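Mukance

About Us

Mukance is a sorting and resale business in Burkley. We take in mixed boxes of small household goods, the kind of thing that collects in kitchen drawers, garages, desk trays and glove compartments, and we sort them so they can be sold, given away or recycled. We started in one half of a former tile showroom on Bach Street and now rent both halves.

The company was founded by Ingvar Arnardóttir, who had spent several years clearing out houses for families and estate lawyers. Furniture and appliances were easy to place. The small stuff was not. Most clearance firms put it in a dumpster because it takes too long to go through, and customers often told Ingvar that they would rather see it used. The first boxes were sorted on a kitchen table in the evenings. By the following March there were too many of them to keep at home, and the lease on Bach Street was signed that month.

What we take

We accept small items that can be lifted with one hand. That includes utensils, hand tools, toys, stationery, hardware, sealed packets of dry food, unopened toiletries, batteries, cables, keys and lids. Items may be mixed together in the same box. You do not need to clean them or separate them first, although we ask that knives and blades be wrapped in newspaper and taped.

We do not take medicine, paint, glass that is already broken, or anything that leaks. If we find these in a box we will call you and ask you to pick them up. Food packets must be sealed and must have a readable date on them.

How the sorting works

Every box gets a number when it comes through the door. The number stays with the contents until the last piece has been placed, so if a customer calls to say that a ring or a key went in by mistake, we know which shelf to look on. This happens more often than you would think, and we have returned a good many house keys.

The contents are then tipped into a metal bin on a sorting table. We use bins with sloping sides. Things slide toward the middle and are easier to pick up than they would be from the corners of a straight-sided crate. Metal gets scraped and the paint chips, but it wipes clean and does not crack in cold weather the way our first plastic tubs did. We bought most of our bins secondhand and have not needed to replace one yet.

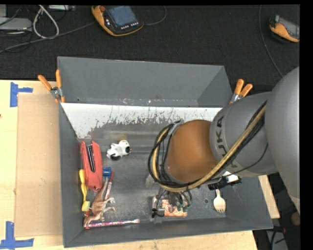 From the bin, items go into trays by type. Flatware and utensils are one group, packaged goods another, and so on through hardware, toys, paper goods and electrical parts. Single pieces are kept. A lone fork or a spork is of little use to most shops, but camps and school kitchens are glad to have them by the pound, and we have two regular buyers who take nothing else.

Packaged goods are checked for dates and for holes or tears in the wrapping. Anything that passes goes to the food shelf the same day. Anything that does not is emptied, and the packaging is sorted for recycling where the county accepts it.

The last group is what we call "unknowns." These are parts that have come off something, and we keep them for 19 weeks. Appliance repair people come in to look through the unknowns trays, and there is no charge for what they find. After that the metal is sold as scrap and the rest is thrown out. We would like the thrown-out share to be smaller than it is.

Our building

The sorting room is at the back, with tables along the long wall and shelving down the center. The shop is at the front, facing Bach Street. Between them is a washing area with deep sinks, a drying rack and a dishwasher that came from a school cafeteria. Everything used for eating or cooking goes through the wash before it is put on sale.

The tabletops are light wood. Ingvar prefers them to steel for the noise, and anyone who has listened to a box of spoons being emptied will understand. They are sanded and oiled once a year, when the shop closes for inventory.

The shop

Most things in the shop are priced by the tray. You take an empty tray at the door, fill it, and pay one price for whatever fits below the rim. Hand tools and complete sets of flatware are priced separately. Teachers, foster families and people moving out of shelters can fill a tray without charge, and they are not asked for paperwork.

We sorted 4000 boxes in our last full year. Boxes from individual households still make up the larger part of that, and the rest comes from clearance firms, landlords and a few offices.

Plulonano

Plulonano is the name of our online listing service. It began as a shared spreadsheet where repair shops could post the parts they were looking for. It is now a searchable page, updated each morning, that shows what has gone into the unknowns trays and the hardware trays. You can put a hold on an item for two days. After that it goes back on the shelf. Listings have short written descriptions and measurements, and we are happy to check a part number over the phone if you are not sure.

Plulonano does not ship. Orders are collected at the front counter on Bach Street.

Visiting and dropping off

Drop-offs are taken at the side door. Ring the bell and wait for someone to open it, and please do not leave boxes on the step. Rain gets into them and paper goods are ruined quickly. Boxes should be light enough for one person to carry. If you have more than a carload, call ahead so that we can clear space on the intake shelves.

Street parking on Bach is free for the first hour. The side door has no step and is wide enough for a hand truck. The shop entrance has one low step, and a ramp can be put out on request.

School groups can arrange to see the sorting room in the mornings. Children are given a tray of mixed hardware to sort themselves, and they may each take one thing home.

Working with us

Openings are posted on the board inside the shop and on this site. Sorting is standing work and requires patience and reasonably good eyesight. New sorters spend their first weeks on utensils and packaged goods before moving on to electrical parts, which take longer to learn.

Page updated August 26, 2024

Filed under: About, Company, Reuse

Share this page (2)

We use cookies to remember your preferences and to see how visitors use our site. By continuing to browse, you agree to our use of cookies. Accept | Manage settings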